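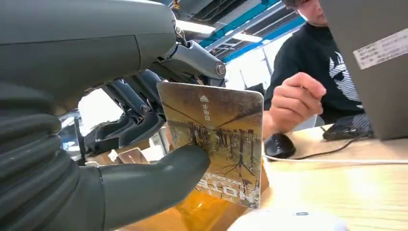

Traltano Technical Institute
Robot Maintenance, Unit 8: Care of the Hand and Wrist

Prepared by Viorica Sandu for the November intake. Read with the Fosness bench manual, section 13.

8.1 Scope
This unit covers the routine inspection of the hand, the wrist joint and the ribbed sleeve. Work on the drive electronics is covered in a later unit and must not be attempted here. Students work in pairs. One student handles the hand, and the other stays at the laptop and controls the stop command.

8.2 Before inspection
Bring the arm to its service position and open the fingers. Confirm with your partner that motion has been disabled before you touch any joint. Remove rings, watches and lanyards. Tools are signed out from Iulian Zamfir in Room 404 and returned by 4 p.m.

8.3 Fasteners and pivots
Begin at the wrist and work toward the fingertips. Check each screw by hand with the correct hex key, using light pressure only. A screw that turns is to be recorded before it is tightened. Pivot pins are checked for side play by moving the finger gently across its normal direction of travel. Do not apply oil to a pivot unless the manual calls for it.

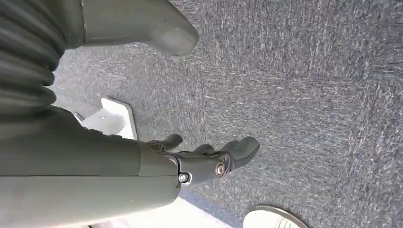

Figure 2. Hand with fingers slightly open. The hex-socket screw and the brass-colored pivot pin are on the dark knuckle section.

8.4 The ribbed sleeve
Inspect the folds one at a time under a good light. Look for splits, flattened ridges and grit in the grooves. Clean with a dry, lint-free cloth. Solvents shorten the life of the material and are not permitted in the Cludbridge lab. A sleeve with any split is taken out of service, and the fault is reported to Cornel Pîrvu the same day.

8.5 Fingers and pads
Wipe the pads and examine them for cuts or shiny patches. With motion enabled again, run the slow open and close cycle twice and listen for clicking. Keep hands and feet clear of the arm throughout.
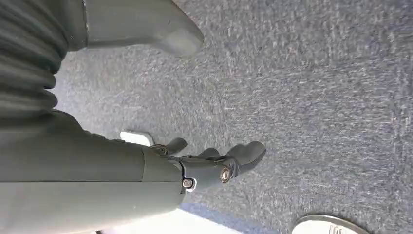
Should a loose screw be tightened during the finger cycle?
Stop the cycle and disable motion first. Record the position of the screw, tighten it to the value in the manual, and then repeat the cycle from the beginning.

8.6 Records
Each pair submits one inspection sheet, signed by both students. Sheets go to Maricica Sârbu before the next lab session.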